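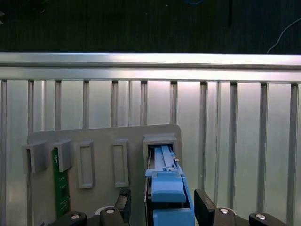 Old office PC: new thermal paste after cleaning?
Asked 19 Jun 2026, 349 views

Hello. My Norix tower is very loud since May. I want to take off the cooler and clean it. Must I put new paste on the processor, or can the old one stay?

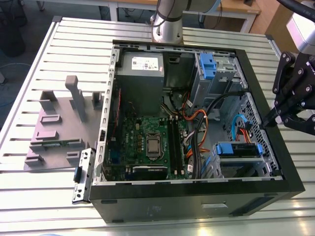
Answer 1 (12 votes)
Yes, always new. Wipe the metal lid with alcohol and a soft cloth, then put one small drop in the middle. Unplug the power supply before you begin, and do not open it. I bought my paste at Semska for 87 crowns.

Answer 2 (0 votes)
I never changed mine and it works. Maybe it is only dust in the fan?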